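Unit 6: Evaluating a Two-Arm Handling Kit

Course: Applied Automation, second half
Reading for this unit: the Desari kit data sheet and the sample quotation from Skulasberg

In the January units we looked at single arms bolted to a line. This unit covers bench kits with two arms, sold as a package to small packers, test kitchens and training centers. We use the Desari kit as our case. It is supplied by Skulasberg and supported by a second firm, Carretero, and the buyer in our case is Cencombe, a company that packs mixed fruit trays.

What the buyer is paying for

The quotation has three parts: hardware, setup, and support. Students often compare kits on the hardware price alone. In the Desari quotation, setup and first-year support together come to nearly 70 percent of the hardware price, so a comparison that leaves them out is of little use. Note also what the quotation does not list. The table, its covering and the trays are left to the buyer.

Read the data sheet with these points in mind:

Payload is given for the arm without a gripper. Subtract the gripper and its bracket before you compare.
Reach is given from the center of the base. The usable area on the table is smaller.
Gripper opening sets the largest item that can be held across its width. A long item may still be held across its narrow side.
The area both arms can reach is not stated. You have to work it out from the base spacing.

The task

Cencombe wants whole fruit moved from an open table into a low tray. The fruit is mixed, so size, shape and skin change from one pick to the next. A parallel gripper has two fingers that close toward each other, and it suits some of these shapes better than others. 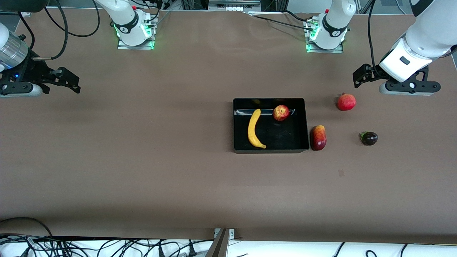
Figure 6.1. Two-arm bench setup with parallel grippers. Banana and apple in the tray; mango and pomegranate among the fruit outside it.

For each fruit, decide where the fingers should close and from which direction the gripper should come in. The banana is long and curved, and a grip near one end lets it swing. Round fruit gives only a small contact area on flat fingers. Fruit close to the tray wall leaves less room for a finger on that side. Decide also which arm should make the pick, and whether the other arm has to move out of the way first.

How to set up a trial

A sales demonstration is not a trial. The supplier picks the fruit and the starting layout. For the case we assume the buyer runs 370 picks, with the layout changed after each tray. Record every pick as one of the following:

Placed in tray, no mark on the skin
Placed in tray, skin marked
Dropped
Not attempted

In the worked case, 274 picks fall in the first group. That is 74 percent. Whether it is good enough depends on what a person must do with the rest, and on how long a failed pick holds up the bench.

Support terms

The Carretero contract covers arms and controllers. Gripper fingers count as wear parts and are replaced at the buyer's cost after 2000 operating hours. Cables are covered only if they were routed by the installer. Check this clause in any quotation you read.

Assignment

Write two pages advising Cencombe to buy, to lease, or to ask for a second trial. Use the four result groups and state your cost per tray. Show your working for the shared reach area in a sketch. Due 23 Jul 2026, on paper, at the start of class.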